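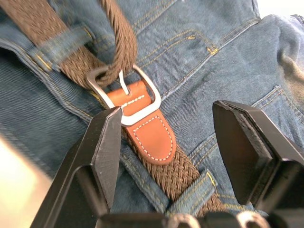
Unbuckling a belt with a wrist camera: where the method stands

2019-01-22

Search this blog
Type and hit enter

I have been working on belts since the fall. The task is easy to state. A pair of jeans is lying on the table with a belt through the loops and the buckle done up, and the arm has to open the buckle and pull the belt out. We picked it because it is a small step in sorting used clothing that people still do by hand, and because belts sit between cloth and hard objects in a way that breaks most of our older code.

The setup is a two-finger gripper with flat, angled fingers and a small camera at the wrist. There is also an overhead camera, but in this round I only used it to find the jeans and pick a starting pose. Everything after that runs on the wrist view.

The first version was a plain pipeline. Find the buckle, fit a rectangle to it, work out which side the tip comes out on, then run a fixed motion: pinch the tip, push it back toward the buckle to make slack, lift, pull. It worked on a flat belt taped to a board. On jeans it opened the buckle 11 times out of 49. The failures were nearly all the same. The rectangle fit was fine, but the tip was not where the model put it, and one finger came down on top of the leather instead of beside it.

Braided belts were the worst. My edge detector liked the braid far too much. There is an edge every few millimeters, and when you add the topstitching on the denim you get a picture full of parallel lines, most of them useless. A braided belt with a smooth leather tip is a strange case, too. The strap is busy and the tip is plain, so a detector tuned for one loses the other. On the tan tip the row of white stitching around the edge helped more than anything else. It follows the outline all the way around the rounded end and it shows up well even when the leather has a bit of shine on it.

So I dropped the rectangle and switched to keypoints. I labeled five on each picture: the two ends of the buckle bar, the end of the prong, the end of the tip, and the point where the strap goes under the next belt loop. The last one was Concetta Gentile's idea and I argued against it for a while. She was right. The loop tells you which way the strap runs and how much free length you have before it starts dragging the waistband along with it. Without it the arm tends to pull the whole front of the jeans up.

The training set is 2,222 wrist views, all labeled by the two of us over a couple of weeks. I used the Tirgate labeling tool, which is slow but lets you mark a point as hidden. That matters because the fingers hide things. When the gripper is low and wide open there is one on each side of the tip, and the base covers the strap at the bottom of the view. If you force the labeler to guess a position there, the network learns the guess. I mark those points hidden and the loss skips them.

The second change was to stop planning the whole motion at the start. The arm now moves a short way, looks again, and updates the target. It does this until the tip end sits between the two fingers and both of them have clear denim under them. Then it closes. I set the stopping rule by hand and it is not pretty. It is a distance and an angle, with a small allowance for the camera being tilted. I tried learning it and got something that worked about the same and was harder to fix.

With both changes the buckle came open on 38 of 49 tries, on the same jeans and the same belts as before. Removing only the loop keypoint brought that down to 31. Keeping the keypoints but planning once at the start gave 24. I have not run enough tries to say much about the gap between 38 and 31, and I would not put it in a paper yet.

What still fails:

Prongs that sit tight in the leather. The gripper can hold the tip and push, but if there is no slack the prong stays put. We have no force sensing at the fingertips, only motor current, and it is too noisy to use for this.

Close views at a steep angle. The middle of the picture is sharp and the lower corners are not, so a keypoint that drifts down toward the base gets worse just when I need it most. I am moving the final look back by 17 millimeters to see if that is enough.

Stiff new belts. They spring back. I have two of these and the arm opened them once.

Pulling the belt out afterward is a separate problem and I have not counted it here. It goes well until the strap reaches a loop where the buckle end catches.

The code is on the Roltix server under belts/wrist2. The older folder is still there, please do not use it, the camera offsets in it are wrong. I plan to post the labels in February once I have gone through the hidden points one more time.

3 comments
Share this post (17)

Related posts
Picking up one sock at a time
Why I gave up on depth maps for denim
Camera offsets, part 2
Notes on the Vunadex controller update
Reading list: cloth and cables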